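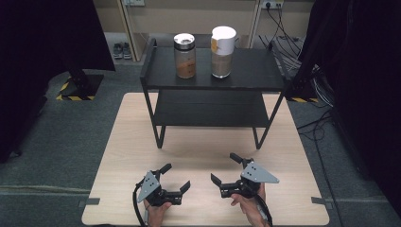
Figure 4. Two-tier shelf stand with jars on the upper shelf.

Search this manual Enter keyword or part number Go

Section 4. Placing and Loading the Stand

This section applies to the Barkdale two-tier stand supplied by Asport. Complete the assembly steps in Section 3 before proceeding.

4.1 Choosing a location

1. Select a level surface away from direct heat and running water.
2. Allow a clearance of 50 mm between the stand and the nearest wall.
3. On carpet, place a flat board under the legs. The board must extend past all of the legs.
4. Press down lightly on each corner of the upper shelf. If the stand rocks, loosen the leg screws, let the legs settle, and tighten the screws again.

CAUTION: Do not place the stand on a cooktop, on an oven door, or on top of another stand.

4.2 Loading the shelves

1. Load the lower shelf first. Items on this shelf must not exceed 178 mm in height.
2. Set jars and canisters upright, with lids fully closed.
3. Place tall items toward the back of the upper shelf. Items wider than 108 mm should be stored on the lower shelf.
4. Keep labels facing forward so that contents and dates can be read without lifting the container.

NOTE: Ground spices and other dry powders keep best in closed containers. Write the date of filling on any jar without a printed label.

CAUTION: Do not lift or slide the stand while it is loaded. Remove all items before moving it.

4.3 Cleaning

1. Wipe the shelves with a soft, damp cloth and dry them at once.
2. Remove spilled powder with a dry brush before wiping.
3. Do not use scouring pads, bleach, or oven cleaner.
4. Check all screws at each cleaning and tighten as required.

Replacement screws and foot caps may be ordered from the Bretance service center under kit number 37. Stands bought before August use the earlier foot cap, which is listed in Section 6.

Revised 2022-02-16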